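Giving up the car, six months on

3 May 2024

I sold the car in November and I've been meaning to write about it ever since. Mostly because people keep asking me how it's going, and I keep saying "fine!" and changing the subject.

So. It's fine! Some of it is lovely. The insurance renewal would have been £109 a month, and I still get a small thrill when that money just sits there in my account. I added up the whole lot for last year (tyres, MOT, the parking permit, that awful business with the clutch) and it came to £2,169 before I'd put a drop of petrol in. I had to go and make a cup of tea after that.

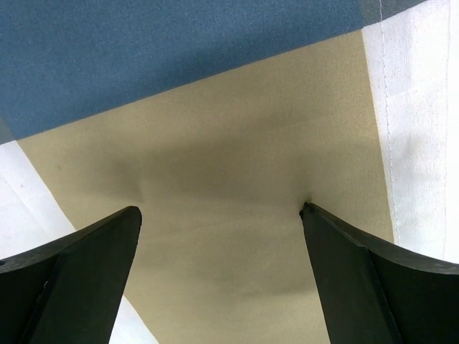
The bus is the bit I've had to learn. The 144 goes from the end of my road to Pladport and it's a good bus, warm, with a driver who waits if he sees you running. The trouble is coming home. Miss the early evening one and you're stuck outside the Mitard garden centre for ages, with only the bedding plants to look at — I've come home with more pansies than I have pots for.

Big shopping gets delivered now and the little bits I carry. I bought a decent rucksack, which I should have done years ago, and my shoulders have stopped complaining.

What I do miss is the sea. I used to drive out on a whim with a flask and sit there till it got dark. Now it's two buses and a walk, so I plan it, and then of course it rains. I went anyway last week and had chips in the shelter, and missed the first bus back.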